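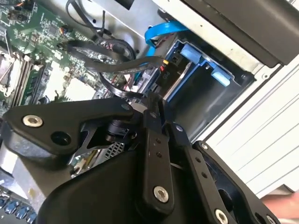

The inside of an open desktop computer case.

The Kenalport Open is a tennis tournament for women and men, played every April on the outdoor clay courts of the Ellgate club in Kenalport. It is organized by the club together with the regional tennis association. The main draw has 32 players in singles and 16 pairs in doubles.

History

The tournament was started by Huguette Marty, a former club coach, who wanted a clay event at the beginning of the season. In the first year 113 players entered, most of them from the region. The women's title was won by Ayana Yimer, who also won it the next two years.

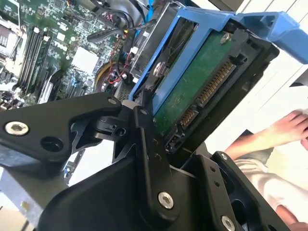 After the third edition the main sponsor left, and the tournament was not held for one season. It came back with the support of Cletska, a maker of sports shoes, and the number of entries grew to 306.

Scoring and records

All matches are best of three sets. In the doubles, a match tie-break to ten points is played in place of the third set. 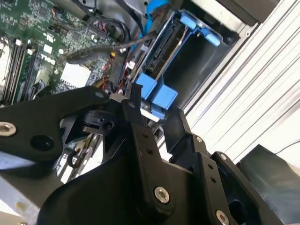 Results before the return of the tournament were kept on paper, and a part of them is lost. Desta Tekleab, the referee at that time, collected the draws that remained and typed them again. The records are now kept in the referee's office. The list contains 579 matches and was published by the club on 28 August 2018.

Courts

The club has six clay courts. The largest is Ayele Court, which received its name from the street beside it.
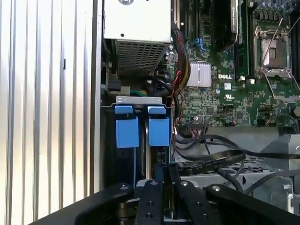
Its stand was made longer by 100 seats when the qualifying rounds were moved there. The final of the women's singles is always played on this court, before the men's final. Wubit Negussie and Lemlem Asfaw hold the record for doubles titles, with four.

See also
Clay court
Match tie-break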